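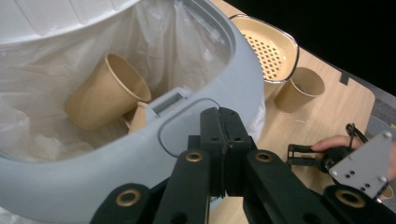

Paper cups, a lined bin and two hand-held grippers at a wooden table.

Hand-held gripper kit, budgeting for

A hand-held gripper kit is a pair (usually) of robot-style grippers that a person carries around and works by hand, so that everyday chores can be recorded and later taught to a robot arm. I've planned purchases of these for two small labs now, and this entry covers what I'd want to know before asking anyone for money.

Main costs

The grippers themselves come first. A pair of Prusta grippers cost us 3,902 dollars, with jaws, linkages and mounting plates included but no cables. The Prineo pair is cheaper and comes partly printed, and you do the screwing together yourself (set aside an afternoon, and a good hex key!). Réka Medve, who wrote the parts list I still use, buys one pair of each and swaps the jaws between them. I've tried that and it works fine if you file the holes a little.

Then there are the spares, which I badly underbudgeted the first time. Jaw pads wear, screws wander off, cables get yanked. We put 1,007 dollars into spares for the second order and I'd do the same again — pads and cables mostly, and a few extra fingers.

Household props

Clearing-up tasks need stuff to clear up. Kraft-paper cups are great for this: cheap, light, and easy to replace once they've been squashed. Add a plastic trash bin with a hinged lid, plenty of liners, and a basket or strainer or two. All of it fits under "consumables" on most forms, though I've had a bin sent back to me as furniture. Buy cups in the big packs, because you'll go through far more than you expect.

Table and surroundings

You want a table big enough for two people's elbows, or at least for one person with both arms out.

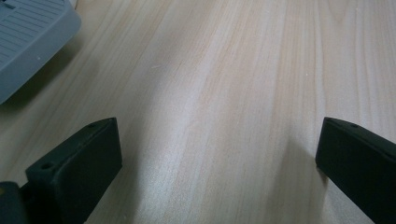

I like plain pale wood, and a bit of shine has never bothered me, but ask whoever will be using the recordings before you order, as some people have strong feelings about glare. Hegedűs sells a decent tabletop with the legs priced separately, so check the quote. Secondhand is fine too — scuffs and scratches don't hurt a thing.

Lead times

Prusta quoted us 18 days and took 28. Enico, who supplied the cables, shipped in two lots, and the second lot was the one we needed first. If your money has to be spent by April, get the orders in well before then and ask for part shipments in writing.

See also: Gripper jaw pads; Cable management; Consumables (lab budgets)

Last edited 26/11/2022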